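Setting Up the Bin-to-Tray Task in the Walus Two-Arm Simulation Kit

Written by Caoimhe Kinsella. Applies to kit release 3.

The Walus kit ships with a two-arm workcell, a set of containers and the Misten scene editor. This page covers loading the cell, placing the bin and tray, and checking the wrist camera before you record any runs. You need a working install and a Breathnach license key. The trial key is enough, but it stops the simulator after 100 episodes.

Step 1. Load the cell

Open Misten and choose File, New from Template, Two-Arm Table. Wait for the physics status to read Ready. On my workstation this takes about 3 minutes the first time, while the shaders compile. Later loads are much faster.

Step 2. Place the containers

Drag the pink bin onto the table and set its position to table center. Add the teal tray with its length pointing toward the operator and slide it up until the rim almost meets the front wall of the bin. Leave both empty for now. Lock them with Ctrl+L.

Step 3. Test the reach

Select the left arm and run Reach Test with the bin as the target. The fingers should go down inside the walls and stop short of the floor. Keep the right arm parked beside the bin, gripper low over the table.

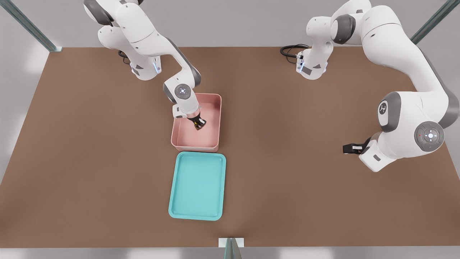 If the test reports a wall collision, raise the approach height in small steps and run it again. Do not turn collision checking off to get past the error. The planner will accept the path, and every grasp recorded afterward will carry the same fault.

Step 4. Check the wrist view

Switch the viewport to Wrist and jog the arm over a bare part of the table. Both fingertips should show along the bottom edge with a clear gap between them. The default mount is slightly off axis, so the two fingers will not look the same size or sit at the same angle. The Rosham calibration file corrects for this at export, and the live view is left as it is.
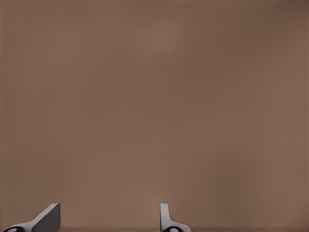 Set exposure to Fixed before going further. With Auto selected, the tabletop tone shifts as the arm moves, and the shift is saved with the episode.

Step 5. Record

Set the step limit to 700 and press Record. A full set from my last session came to 1,981 files, so point the output folder at a drive with room to spare.

Known issues

The jog speed slider resets when you change viewports. The manual lists Ctrl+K as the lock shortcut, which is wrong in this release. Undo does not restore a deleted container's lock state; lock it again by hand.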